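手持ちグリッパーを用いた作業記録設備の購入計画と予算の立て方

Hasow共同実験センター　設備計画室
対象：センター内の各研究室、および共同利用の申請を予定する外部機関
監修：Houda Ramadan（設備計画室）

1．本ページの範囲

本ページでは、手持ちグリッパーによる作業記録と、その後に続くロボットアームでの再現試験に必要な機器について、購入計画書を作成する手順を説明する。対象となるのは、機器の選定、見積の取得、設置場所の確認、年度予算への計上、納品後の検収までである。記録データの処理方法、学習計算機の利用申請、実験倫理審査については、それぞれの担当室のページを参照されたい。

記載した手順は、センターの記録事業「Wenov」において用いられている様式に沿っている。Wenovに参加しない研究室が本様式を使用することも差し支えない。ただし、費用区分の記号は各研究室の会計規則に合わせて読み替えること。

2．計画書を提出するまでの流れ

計画書の受付は毎年8月に締め切られる。締切後に提出された計画書は、原則として翌年度の審査に回る。8月に間に合わせるためには、見積依頼の前に作業場所と対象物を確定させておく必要がある。例年、差し戻しの大半は機器の性能に関する記載の不足によるものではなく、作業場所の記載と見積の内容が食い違っていることによる。

提出書類は次のとおりである。

・購入計画書（本体）
・対象物一覧
・作業場所確認票
・見積書および相見積書
・維持費見込み表
・保管場所の承諾書

対象物一覧と作業場所確認票は、申請者自身が現場に出向いて記入する。図面や既存の備品台帳から転記したものは受け付けない。

3．対象物一覧を作成する

対象物一覧には、記録の期間中にグリッパーで把持する物品、押す、回すなどの操作を行う物品、および作業の経路上にあって接触のおそれがある物品を分けて記入する。三つの区分を混ぜて書いた一覧は、見積依頼の資料として使うことができない。
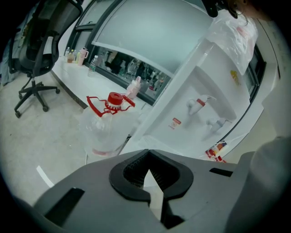

一覧の記入は、把持する部位を決めることから始める。品名だけを書いても、必要な開口幅と指先の形状は定まらない。給水機のそばの床に立てて置かれた透明な水用ボトルの場合、胴の部分はかなり大きく、指先で挟む対象としては首に付いた赤い持ち手か、赤いねじ式キャップが候補になる。持ち手を選ぶのであれば、細い部分に指先を掛けられるか、キャップを選ぶのであれば、回す動作に指先の面が追随するかを確かめることになり、見積依頼書に書くべき要件はまったく異なるものとなる。給水機の注ぎ口についても同様で、赤いレバーの付いた側と白い側とを一行にまとめず、操作ごとに行を分ける。カウンターの上に並ぶ飲料容器のように、細いもの、背の低いもの、持ち手の付いたものが隣り合っている場合には、容器の寸法に加えて隣との間隔も測って記入すること。

寸法は実測値とし、製品の公称値を用いてはならない。柔らかい容器については、空の状態と内容物のある状態の両方を測る。質量も同じ扱いとする。

接触のおそれがある物品の欄には、椅子の脚、カウンターの縁、扉の枠などを記入する。動かせる物品であっても、記録のあいだ移動させないのであれば記入の対象となる。袋や包装材のように形の定まらないものは、備考欄に「不定形」と書き添える。

熱湯、薬品、刃物を扱う操作が含まれる場合は、一覧の該当行に印を付け、安全管理室の確認を受けること。確認を受けるまでの間、その行に係る機器の見積を依頼することはできない。

4．作業場所確認票を作成する

作業場所確認票は、機器を使用する部屋ごとに一枚作成する。記入項目は、床面の材質と状態、電源の位置、ケーブルの経路、照明、窓の位置、通行する人の動線、什器の配置である。

床面については、汚れや凹凸の有無を含めて記入する。再現試験に台車型の機器を使う予定がある場合は、床の継ぎ目と段差の位置を略図に落とす。コンクリート床の部屋と樹脂系床材の部屋とでは車輪の仕様が変わることがあり、見積後の変更は認められない。

電源とケーブルについては、次の順で確認する。

・使用できるコンセントの位置と口数を略図に記入する。
・充電器を置く場所を決め、充電中に作業の妨げとならないことを確かめる。
・床を横切るケーブルがあれば、経路をすべて記入する。
・既存のケーブルを移設できるか、部屋の管理者に問い合わせる。
・移設できないものについては、配線保護材の長さを測り、費用を計上する。

配線保護材は単価が低いため計画書から漏れやすいが、納品後に研究室の消耗品費から支出すると区分が異なるため、費用の合算ができなくなる。必ず計画書の段階で計上すること。

窓とガラスの仕切りについては、面の向きと、すりガラスか透明ガラスかの別を記入する。カメラを備えたグリッパーを用いる場合、透明なガラスの反射や奥の物品の写り込みが記録に影響することがある。遮光材を購入する場合はその寸法も本票に記入し、見積の根拠とする。

人の動線については、通常の利用時間帯における状況を書く。記録の時間だけ部屋を占有する計画であっても、占有の承諾が得られていることを示す書面がなければ、通常利用を前提として審査が行われる。

5．機器の構成を決める

対象物一覧と作業場所確認票がそろったのち、機器の構成を決定する。標準的な構成は次のとおりである。

・手持ちグリッパー本体
・交換用の指先部品
・記録用カメラおよび固定具
・記録媒体と転送用端末
・充電器および予備電池
・再現試験に用いるロボットアームと台座
・収納箱、配線保護材、清掃用品

手持ちグリッパーは2式を標準とする。1式のみの計画は、指先の交換や校正のあいだ記録が止まるため、稼働計画の欄に停止時間の見込みを別途記入しなければならない。研究室間で貸借する場合は、貸借の相手方と期間を明記する。

センターでの採用実績がある機種には「Fakum」がある。Fakumを選定する場合も、選定理由書の提出は省略できない。理由書には、対象物一覧の各行について把持または操作が可能であると判断した根拠を書く。カタログの記載だけを根拠とすることは認められず、借用機による試行か、販売元から書面で得た回答のいずれかを添付する。

ロボットアームの選定では、手持ちグリッパーと同じ形状の指先を取り付けられるかどうかを最初に確認する。取付金具が別売りとなる場合、その費用は「本体付属品」ではなく「接続部材」に計上する。アームの可搬質量を検討する際には、対象物の質量に指先、金具、カメラの質量を加えること。

6．指先部品と接近方向の確認

指先部品は消耗品に区分されるが、購入数の算定は機器構成の一部として審査される。算定にあたっては、対象物一覧の各行に接近方向を書き加え、水平方向から近づくもの、上から近づくもの、下から見上げる姿勢になるものを区別する。見上げる姿勢では、作業者の手首とグリッパー本体の背面が周囲に当たりやすい。指先が対象に届くことだけを確かめて本体部分の余裕を測り忘れた例が多いため、確認票の略図には本体の外形を描き入れることとしている。

また、細い隙間のある部品、格子状の部品、縁の丸い部品については、それぞれ試行の結果を記入する。試行に用いる指先は、購入予定のものと同一の形状とする。材質のみが異なる指先で試行した場合は、その旨を備考欄に書き、滑りやすさについての判断を保留とする。

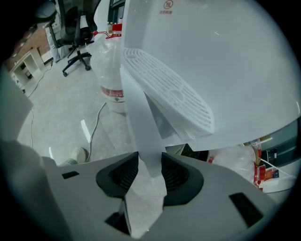 図　白いパネルの下側に付いた格子状の部品と、手前の手持ちグリッパーの指先。床にはケーブルが延びている。

接近方向を確認する際は、対象の周囲に置かれた物にも注意を払うこと。基板や配線が露出した状態で卓上に置かれている部屋では、試行の前に部屋の管理者へ連絡し、移動または保護の可否を確認する。申請者の判断で他の研究室の物品を動かしてはならない。

試行は対象物一覧の一行につき5回行い、各回の結果を所定の欄に記入する。把持できなかった回を除外して報告することは認められない。途中で指先の位置や向きを変更した場合には、変更後の試行を新たに一組として扱う。

指先部品の購入数は、販売元の示す交換時期を目安としつつ、対象物の表面の状態を考慮して決める。縁の鋭い部品や表面の粗い部品を多く扱う計画では、交換時期を短く見積もることができる。その場合は、どの行の対象物によるものかを示すこと。

7．見積を依頼する

見積の依頼は、センターの取引登録を済ませた販売店に対して行う。登録済みの販売店のうち、グリッパーとアームの接続部材まで一括で扱うのはChraibiである。一括で依頼する場合も、機器ごとの内訳を必ず求めること。「一式」とのみ記載された見積書は受理されない。

依頼書には次の事項を記載する。

・対象物一覧の写し
・作業場所確認票の写し（略図を含む）
・希望する機器構成と数量
・納品希望時期と搬入経路
・設置作業を依頼する範囲
・校正の要否と、校正記録の様式
・保守契約の要否
・不具合時の連絡先と対応時間帯

搬入経路には、扉の有効幅とエレベーターの積載条件を記入する。アームの台座は分解できないことがあるため、梱包時の外形寸法を販売店に確認し、最も狭い箇所の寸法と並べて記載する。

相見積は、機器構成の条件をそろえて取得する。ある販売店には保守込み、別の販売店には保守なしで依頼した場合、比較の資料とはみなされない。代理店が限られており相見積が取得できない機器については、その理由を販売元が発行した書面で示すこと。

見積書の有効期限は、審査の終了予定時期を含むように設定を依頼する。期限が足りない場合、再見積による差額は申請者の責任で調整することになる。

8．予算表に計上する

予算表は、初年度費用と継続費用に分けて作成する。参考として、手持ちグリッパー、指先部品、記録用カメラ、アーム、台座を含む標準構成の初年度費用は、直近の計画において約368万円であった。この額は申請の上限を示すものではなく、機種と作業場所の条件によって変わる。自らの計画額がこれと大きく異なる場合には、差が生じる項目を説明欄に記載すること。

初年度費用に含めるものは次のとおりである。

・機器本体および接続部材
・初回購入分の指先部品と予備電池
・搬入、設置、初回校正の費用
・遮光材、配線保護材、床の養生材
・記録媒体と収納用品
・操作講習の受講料

継続費用に含めるものは次のとおりである。

・保守契約料
・定期校正の費用
・指先部品および電池の交換費用
・記録媒体の追加購入費
・記録作業に従事する者の人件費
・廃棄に係る費用の積立額

人件費を計上しない計画書が見受けられる。手持ちグリッパーによる記録は作業者が機器を持って行うものであり、機器を購入しても作業時間は減らない。記録の準備、物品の並べ直し、データの確認に要する時間も含めて見積もる必要がある。学生が従事する場合の単価は、人事担当室の定める表に従うこと。

対象物そのものの購入費は消耗品として計上する。既存の備品や共用の什器を対象として使用するときは、費用の欄を空欄とし、使用承諾の有無を備考欄に書く。共用の給水機や飲料容器を扱う計画では、衛生上の理由から、飲用に供するものと記録に用いるものを分けるよう求められることがある。分ける場合の購入費も忘れずに計上されたい。

予備費は認められるが、使途を定めない予備費は査定の対象となる。想定する事象を書き、その事象に対応する額のみを計上する。

9．年度をまたぐ計画の扱い

手持ちグリッパーによる記録を先に行い、アームによる再現試験を次の年度に行う計画では、機器の購入を年度ごとに分けることができる。計画の期間は最長で2年とする。分割する場合は、初年度に購入する機器だけで完結する作業と、次年度の機器がそろわなければ行えない作業とを、工程表の上で明確に区別する。

次年度に購入する予定の機器についても、見積は初年度の計画書に添付する。価格の改定があったときは変更届を提出し、改定前後の見積書を並べて示すこと。機種そのものを変更する場合は変更届では足りず、対象物一覧の再試行を含めた計画書の再提出を要する。

初年度の記録に使用した指先と、次年度にアームへ取り付ける指先の形状が異なると、再現試験の結果を比較できない。分割購入を希望する申請者は、同一形状の指先が次年度にも供給されることを販売元に確認し、回答を書面で保存しておくこと。

10．納品と検収

納品時には、申請者と設備計画室の担当者が立ち会う。立会いの日程は、販売店から納品の連絡を受けた時点で申請者が調整する。午前9時より前の搬入は、建物管理室の許可がある場合に限られる。

検収は次の順で行う。

・外装の損傷を確認し、損傷があれば開梱前に写真を撮る。
・納品書と現物を照合し、製造番号を記録する。
・指先部品の形状が試行時のものと同一であることを確認する。
・グリッパーを開閉し、指先の動きに引っ掛かりがないことを確認する。
・記録用カメラを起動し、指先が所定の位置に写ることを確認する。
・アームの非常停止を操作し、停止することを確認する。
・対象物一覧から任意の行を選び、把持または操作を行う。

検収は作業場所確認票に記載した部屋で実施する。別室で行う場合は、事前に設備計画室の了承を得ること。検収中に不適合が見つかった機器には受領印を押さず、不適合の内容を書いた票を貼付して保管する。

検収後、什器の配置を変更したときは、作業場所確認票を更新する。椅子や棚の移動といった軽微な変更であっても、略図の差し替えが必要となる。更新は研究室の担当者が行い、写しを設備計画室に送付する。

11．差し戻しの多い記載

以下は、審査において繰り返し指摘されている事項である。提出前に確認されたい。

対象物一覧に「ボトル各種」「容器類」などの記載がある。品目ごとに行を分け、把持部位を記入すること。

略図に床上のケーブルが描かれていない。現地確認で見つかった場合、作業場所確認票は全体が差し戻しとなる。

見積書の指先部品の型番と、試行記録の型番が一致していない。

充電器と予備電池が計上されていない。本体に同梱される場合は、同梱品であることが分かる資料を添付する。

保守契約の開始時期が、納品の時期より前に設定されている。

保管場所の承諾書に、部屋の管理者以外の者が署名している。

12．相談窓口

計画書の作成に関する相談は、設備計画室が受け付ける。相談の際は、記入途中のもので差し支えないので、対象物一覧と作業場所確認票を持参すること。借用機による試行を希望する場合は、貸出簿で空き状況を確認したうえで申し込む。受付の締切が近い8月は貸出が集中するため、試行の予定は早めに決めておかれたい。

見積書の内容に関する販売店への問い合わせは、申請者が直接行う。設備計画室から特定の機種または販売店を推奨することはない。

様式の改訂に関する意見は、設備計画室のHouda Ramadan宛てに書面で提出されたい。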